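## Chapter 3: Learning from a Demonstration

On September 8, 2018, the Wusimow workshop in Woltau held an open day on cloth handling. This chapter follows the visit.

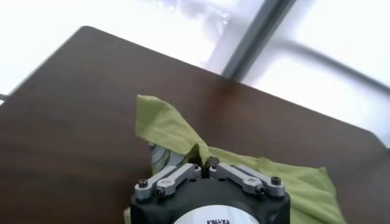 Visitors were asked to note each grasp before discussing its purpose. Soft goods change shape whenever they are held, and a written record helps.
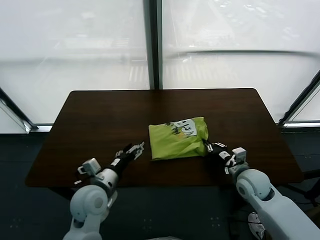
Eglė Lill remarked that packaging deserved as much study as the garment. Her point is taken up in Section 2.
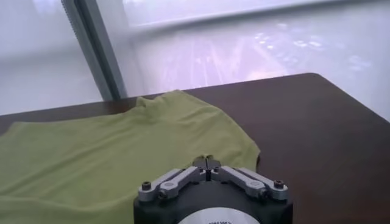
**Why is cloth difficult for a robot?** Its shape can't be fully known in advance, so each movement must allow for the last.

Students should read the visit notes by Meifang Cai first.

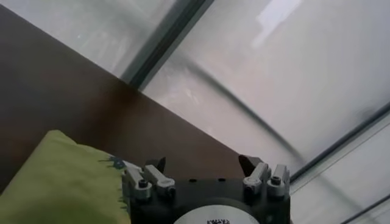
*Fig. 3.4. Open gripper beside folded green cloth.*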